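Plolier 2 ships with 439 fixes and no new logo

Zatotia, 5 December 2023 — Wouters today released version 2 of Plolier, its code editor for people who maintain programs older than some of their colleagues. The update closes 439 bug reports, a few of which had been open long enough to be quoted in job interviews.

Large projects now open without the traditional coffee break, and the debugger stops on the line it was asked to stop on. Files saved by earlier versions load unchanged, including the ugly ones. 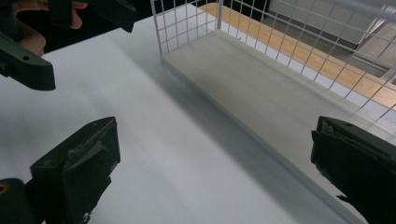
Teun Lambrechts would have settled for less: the search box remembering what he typed, he wrote after trying the May beta, was reason enough to upgrade, and could everyone please leave the keyboard shortcuts alone. They have been left alone.

The Dirik plug-in, formerly sold separately and installed with some courage, is included.

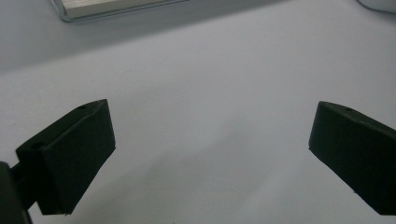 A gripper with its two fingers apart.

Plolier 2 is available now. Teams of up to 40 developers can keep their existing license.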